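Zitano has moved its tea corner, and I went for a nosey

December 2024

If you've popped into Zitano lately looking for the old tea trolley, don't panic – it's gone, but the tea hasn't. The members of the shared workroom on Vītola have swapped it for a proper wooden table, and I spent a very pleasant morning there finding out what people think of it.

The trolley had been wobbling since October, and every time somebody leant on it you could hear the spoons go. The new table came second-hand from Uvero for 45 euros, with another 20 for getting it up the stairs (money well spent, I've seen those stairs!). It's a light wood, nice and plain, and you can put your drink down without checking for a slope first.

Mugs are the big talking point. Members are now asked to bring their own, and I'm delighted to report that the Moomins are well represented. I have a soft spot for anything with a Moomin on it, and one in soft yellow-green with a white handle had me thinking about my own cupboard, where there are already far too many – my favourite has a chip in it and I still won't part with it.
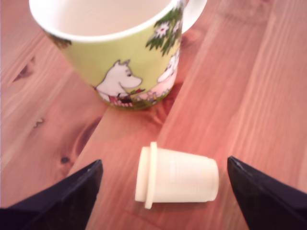
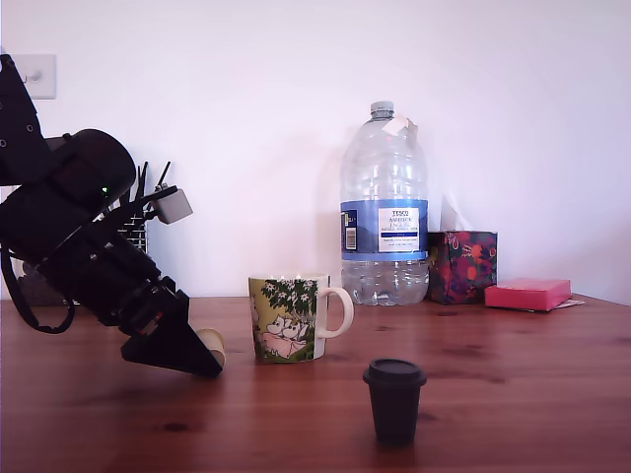
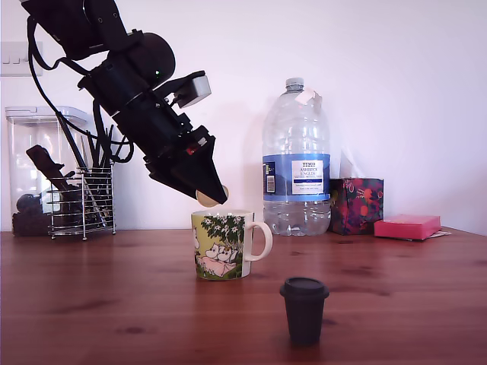

A Moomin mug on the wooden table at Zitano.

The table is shared by everybody, so pens and water bottles end up on it as well as the tea things. I rather like that. The trolley was only ever for tea, and you took your cup and went straight back to your desk, whereas now people stop for a chat. I stayed for two cups and missed my bus.

There's a collection going for a new kettle too, run together with the Flimilari reading group, who use the workroom in the evenings. They've got up to 1480 euros to spend on the whole corner, and shelves come next. Tea is free for members and visitors pay what they like into the tin by the door. The room opens at 9 and the first pot is usually on by quarter past.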